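**Ticket 328 — Tea corner: bin lid won't stay up, liner keeps slipping**
Opened: Tue 28 January
Site: Hamgate, second-floor kitchenette
Status: mostly solved, one question left

Hi all! I love this little tea corner and I'd really like it to stop dripping on my socks. There are two problems and I suspect they're related.

1. The lid of the small white pedal bin drops shut by itself, usually with a teabag halfway in.
2. The liner slides down inside when anything heavy lands in it. Paper cups are the worst, as there's always a last mouthful left in the bottom.

**Log, first try**

I started with the cups. The tan ones we get from Flono get tossed in whole, and they sit across the opening so the lid can't close. Then people stamp on the pedal to squash them down — I'm guilty of this too. 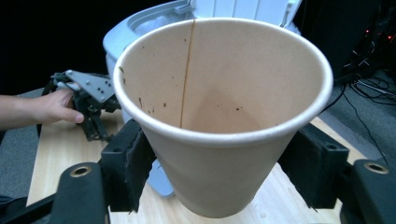 I put up a note asking everyone to tip out the dregs and stack the cups beside the sink. That worked great for the afternoon crowd! The morning crowd, less so. The lid was still dropping, so on to the liner.

**Log, second try**

The bags we had in November were too short and barely folded over the rim. I switched to the longer Climeveo ones, ordered a box of 400, and pulled the first one well down the outside. Huge improvement. It stayed put through a whole day of wrappers and teabags.

I also moved the beige pot with the holes in its insert next to the bin, so a used teabag can drain there before it goes in. Best idea I've had all month, and it cost nothing.
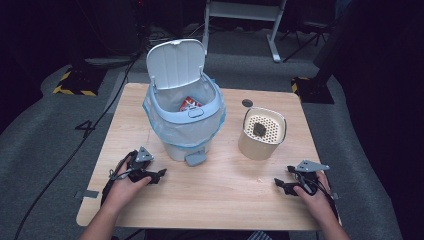
With the bag folded that far over, the lid didn't want to close all the way. I smoothed the fold flat near the hinge and tried again: open, shut, open, shut, 6 times in a row with no trouble. On the next go it dropped early again. Argh.

**Log, third try**

Emptied everything, wiped the lid on both sides and had a proper look at the hinge. There was a clump of dried tea and sugar packed in on one side. I got it out with a toothpick and warm water (so satisfying!).

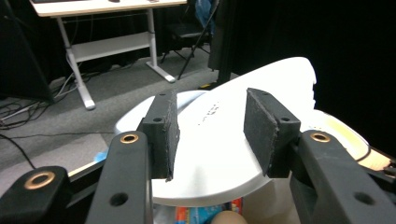 Since the cleaning, the lid stands open when I push it back by hand and comes down gently off the pedal. I checked it before lunch and again after the 202 meeting let out, which is when it gets hammered.

**Still open**

The pedal squeaks. It's a small squeak but you can hear it from the hallway. Does anyone know if the Tully bins come apart at the base, and would a drop of cooking oil be all right on the pivot? I'd rather ask first than end up with a greasy floor.
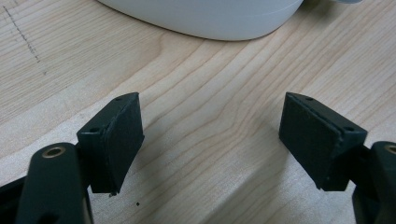

I wiped down the table with plain soapy water when I was finished, and the spare liners are in the drawer under the kettle. Please fold them well over the rim when you change one. I'll leave this ticket open until the squeak is sorted — any tips, add them below!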